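Hudico Reader in Chinese Thought, second edition
Reviewed Mar 11, 2025

I bought this paperback for an evening class on early Daoism and have used it for 20 weeks. It runs to 441 pages and covers the Zhuangzi, the Mozi and parts of the Xunzi, with short introductions by Fabian Lanz.

The Zhuangzi section is the best reason to own it. It takes up 91 pages and gives the butterfly passage and the story of the cook in full. Notes sit at the foot of the page. Chinese terms appear in characters and pinyin, and the index lists both.

The Mozi part is thinner. The chapters on impartial care are there, but the ones on logic are reduced to a summary I found hard to follow. Xunzi on ritual is fine, though the translation uses "pattern" for two different words and only says so in an appendix.
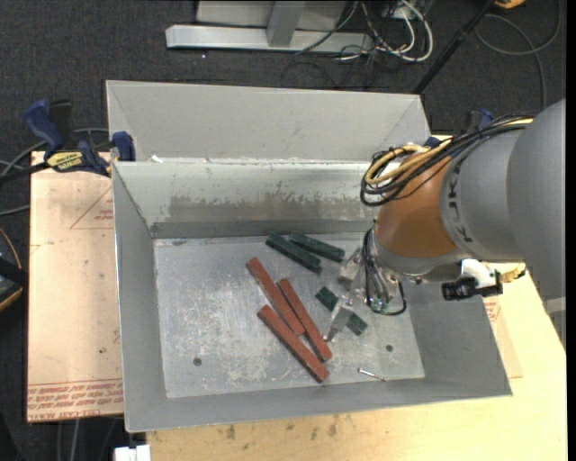 Nneka Garba finds the Mozi summary good enough for a first course and would sooner have lost the timeline, which repeats what the introductions say. She also thinks the Xunzi notes are the clearest in any student edition she has taught from.

The binding is glued and mine has started to crack near the middle. The paper takes pencil well. There is an e-book too, but its note links sent me to the wrong chapter 6 times, so I went back to print.

Four stars out of five. A corrected printing is due in May.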